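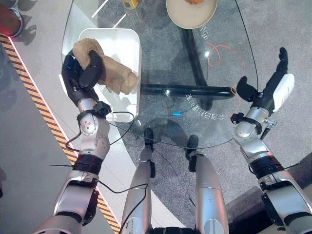

Raili Jääskeläinen wanted it put down first, before the kettle had even boiled, that in her view a machine that can pick up a towel hasn't done the laundry, and she'd like everyone to stop talking as if it had. So that's down first. I'm your minute-taker again this month and I've written these up the way I talk, because last time I tried to be formal and got three emails asking what I meant.

Stokumness Household Technology Circle
Minutes of the September meeting
Started at 7.10 pm in the back room at Briem

Apologies: a few, all on the sheet. Fifteen of us in the room, which is our best turnout since the induction cooktop night.

1. Last meeting's minutes

Accepted with one fix. I had written that the robot vacuum trial at Briem ran for six months. It was six weeks. Sorry to all concerned, and to the vacuum.

2. Matters arising

The library still wants its extension cord back. Whoever has it, please just leave it at the front desk, no questions asked.

We also said we'd find out whether Cilteo would lend us their window cleaner for an evening. They've said yes in principle but want somebody to sign for it and they want a window at ground level. The kitchen window was suggested. Left with me.

3. Main item: can machines do the chores yet?

This took most of the night, and I'll do my best to be fair to everybody, including the people I disagreed with (you know who you are!).

We started with the tabletop work, meaning the kind of thing where a two-armed robot is put at a table with a tray, a towel, a bit of food on a plate, and is expected to deal with them. I said I thought the towel was the hard one. A mug is the same shape whenever you go back to it, but a towel is a different shape every time you touch it, and you can't just tell the hand to close at a certain spot and hope. A few people nodded. Raili said that was exactly her point: getting hold of it is one job, and then there's shaking it out, finding the corners, folding it so it fits your own shelf, and noticing that it's still damp and shouldn't be folded at all. She does four loads a week and says the noticing is most of it.

Someone from the far end asked whether we were setting the bar too high. Their dishwasher can't scrape a plate or put a bowl away and they wouldn't give it up for anything. Fair comment, and I think it turned the discussion a bit. We spent a while on which chores could be handed over in bits. The list we ended up with, in no order:

Wiping a clear bench: probably close.
Wiping a bench with stuff on it: a good deal further off.
Carrying a tray from one room to another: split down the middle, with the stairs people against.
Folding towels: yes if you don't mind how long it takes.
Folding fitted sheets: laughter. Not all of us can do that either.
Cleaning the bathroom: see me in ten years.

Then onto food. I got quite carried away here, I'll admit. Handling food seems to me a lovely test because grip matters so much. Squeeze a soft roll the way you'd squeeze a jar and you've got crumbs, but hold it too lightly and it's on the floor. The same hand has to manage a towel one minute and something squashable the next, and we do this all day long without giving it a thought. I did go on, and was asked to wrap up, and did.

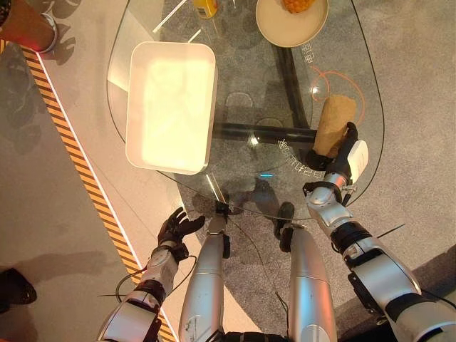

Item 3: right hand holding, left hand free.

There was a good question about glass tables. One member who fits out shops said that clear surfaces gave their stock-counting camera no end of trouble, since it kept picking up the floor underneath. Would a robot have the same bother? We didn't know. Most of us have walked into a glass door at some stage, so I'm not sure people come out of that comparison very well.

On the shop floor side, Kalumeck came up, as it always does. Their shelf-filling trial ran through the winter and we've had the short report. The machine was fine with boxes and cans. It was slow with anything in a bag, and a staff member had to stay within call the whole shift. The manager's opinion was that it saved backs but it didn't save hours. Several of us thought saving backs was worth having on its own, and I'd like that recorded because it got a bit lost in the argument about wages that followed.

The argument about wages: went for a long time, was good-natured, and ended without agreement. I haven't tried to write it all out. The two main views were that dull jobs should go to machines as soon as machines can manage them, and that it depends very much on who gets the money left over. I've some sympathy with both.

Raili had brought along a household manual from 1921 that belonged to her grandmother, and read us the page on wash day. It starts the night before with the soaking and finishes with the ironing on the second day. Her feeling was that the washing machine took away the worst of it decades ago, and that what's left over is fiddly, and fiddly is where machines are weakest. I thought that was the best thing said all evening, even though I'm more hopeful than she is.

We took a show of hands on whether any of us would have a general chore robot at home today, if it were free. Three said yes. Nearly all the rest said they'd want to see it do the same job every day for a month first. One said only if it lived in the shed.

4. Next steps

a) Raili to draw up a plain list of laundry jobs, from hamper to shelf, so we can judge any machine against the same steps.
b) I'll write to Kalumeck and ask if a small group can watch a shift.
c) We'll each time ourselves folding a basket of towels at home. No practising, please!

5. Money

Room hire has gone up slightly. Tea tin is healthy. Moved and carried that we keep the gold coin at the door as it is.

6. Any other business

The toaster discussion was held over again.

Could the last person out please check the side door as well as the front, as it was found unlatched.

Closed at 9.20 pm. Same room next month, and it's my turn for biscuits.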